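3.2 Equipment planning and purchase order

The budget for the manipulation cell was fixed before the task set was complete, so the order in which items were bought had a direct effect on what could be tested. We split the purchase into two rounds. The first covered computing and simulation work. The second, opened in April, covered the arm, the end effector and the mounting hardware.

Three suppliers were asked to quote: Vulto, Cirnia and De Haan. Each quote had to list the gripper, the wrist adapter, spare fingertips and a service contract as separate lines. Vulto and De Haan did so. Cirnia quoted a single package price, and we asked for a breakdown before comparing it with the others. Delivery time was scored along with price, as a late gripper would leave the arm idle while its warranty period was already running.

Gripper choice was narrowed down in simulation before any hardware was ordered. The wrist view was rendered for each candidate with the fingers open, over wooden surfaces holding simple objects. We looked at how much of the view was lost to the linkage and the palm - a cost that does not show up on a data sheet. A model that needs a second, external camera to make up for a blocked view is more expensive than its list price suggests.

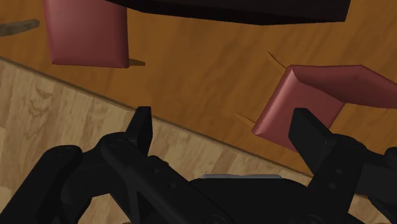 Figure 2. Simulated wrist view with a two-finger gripper, fingers open. The palm and linkages take up the lower part of the view.

Spare parts were budgeted by a simple rule. We planned for 6 sets of fingertips over the project and set aside 15 percent of the hardware budget for repairs and small fixtures. The service contract was priced separately for each year, so that it could be dropped if the cell moved to the Andbridge site. Cables, fasteners and the mounting plate were bought locally and are left out of the comparison.

Quotes were valid for seven weeks. This was shorter than the internal approval process, and two of them had to be renewed at a slightly higher price. For later purchases we now ask for approval of a price ceiling first and request the quotes afterward - the paperwork is the same, but the prices do not expire while it is being signed.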